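Snack Sorting Day Held at Pludham Residence

February 13, 2025

The Pludham residence held a snack sorting session for its tenants this week. Individually wrapped cakes, buns and pastries, among them a Daliyuan Swiss roll, were laid out on a blue plaid cloth.
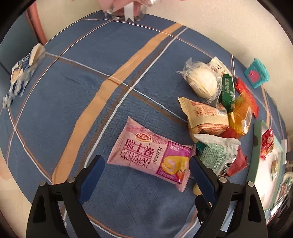 Donations remain open to all 45 households through April. Only sealed items are accepted.

Portions are placed on trays with a green rim and kept in the Linano Room.
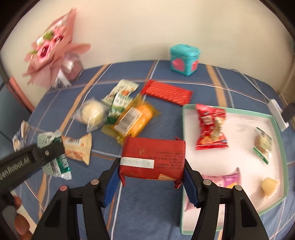 Collection Hours

The room is open daily until 2 p.m.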